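Karkine Evening College
Consumer Claims and Evidence
Handout for Unit 4: What "Durable" Means on a Label
Updated 6/8/18

Read this before you start the worksheet. It replaces the old notes from December, which leaned too hard on manufacturer leaflets.

"Durable" has no fixed meaning in an ad. Neither does "tough," "heavy duty" or "built to last." A seller can print any of them on a storage tub that cracks the first winter, and most buyers have no way to argue. Our question in this unit is what a claim would have to say before it could be wrong.

Take the Kuvlow tub. The leaflet says it was "tested to 300 cycles." Cycles of what? Opening the lid? Being dropped, and from how high? Filled or not? The leaflet doesn't say, so the number tells us very little. It may be a good tub. I have no idea, and neither does anyone who has only read the leaflet.

The Mushi coating is a harder case. Its makers report that 610 panels were rubbed with an abrasive pad and that "almost 60 percent" kept their finish. Ask who decided what counted as keeping it. If the same people who sell the coating looked at the panels and wrote yes or no, I would want to see the panels.

Then there is the customer survey. Flestix quotes 1,695 happy owners. People who threw the thing out in the first month rarely fill in a card, and we aren't told how many cards were mailed. A big sample picked badly is still picked badly.

Wear is also easy to misread. Scratches on a floor or a wall tell you that something rubbed there. They don't tell you how long it took, and they don't tell you that the item is any weaker. Sellers use this both ways: a worn surface is "cosmetic" when you complain and "proof of years of service" when they want a testimonial. 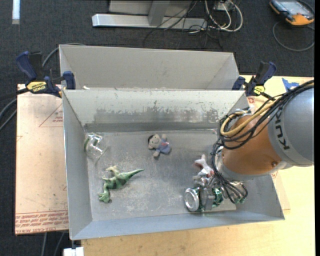
Reading time: 2 minutes

The gray metal bin at the front has plenty of whitish scratches on its floor, heaviest in the lower middle. Try writing one sentence about it that a seller would like and one that a rival would like, without saying anything false. Most classes manage both, which ought to bother you.

For the worksheet, bring one printed claim from a package or catalog. Underline the words that could be checked. Under them, write what you would need to be told before you believed it. "More research" won't get credit. Name the missing fact.

Star ratings are covered in Unit 5, so leave those at home.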